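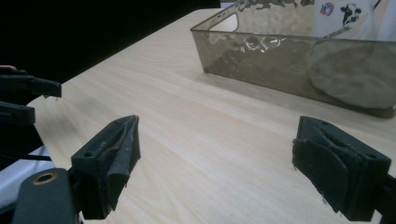 Clearing out the craft drawers this week. One smoky grey see-through bin on the table at a time, everything sorted before the next one comes out. Thread if you want to follow along. 2020-06-22

Started with the sewing drawer because it was the one that wouldn't shut. It has been like that since March.

Rule for the table: it gets wiped first and stays clear apart from the bin I'm working on. The top is pale wood with a fine straight grain, and pins show up well on it. On my old dark one in Mostton I used to find them with my elbow.

The bins have straight sides, so they fit square in the drawers. I had round tubs before and lost all the corners.

I'm glad I went for the grey plastic. You can tell there's something in there but you don't have to look at every colour of thread you own. Clear ones made the shelf look messy even when it was tidy.

Zips took the longest. 36 of them, and seven had no pull. The seven are going.

Katia Ferri asked whether I label the bins. Yes, on the short end, in pencil on masking tape. Pen looks better but I change my mind too often.

Bias binding: wound on card, pinned at the end. Elastic: same, but write the width on the card or you'll be measuring it again next time.

Buttons are staying in their tin. I tried them in a bin last year and they all slid to one end whenever I opened the drawer.

Found a receipt from the haberdashery in Botby under the lining paper. It was for two metres of curtain tape. I have never made those curtains and I still have the tape — it has gone in the bin marked "long things".

Magdolna Győri is having the spare wool. If anyone near Nivville wants fabric offcuts, mostly cotton, let me know before I take them to the charity shop in Pennington.

Sewing drawer now shuts. I left a bit of space at the back for the scissors, which are still in the kitchen.

Next one is paper and card, then paints. Paints will need newspaper down first.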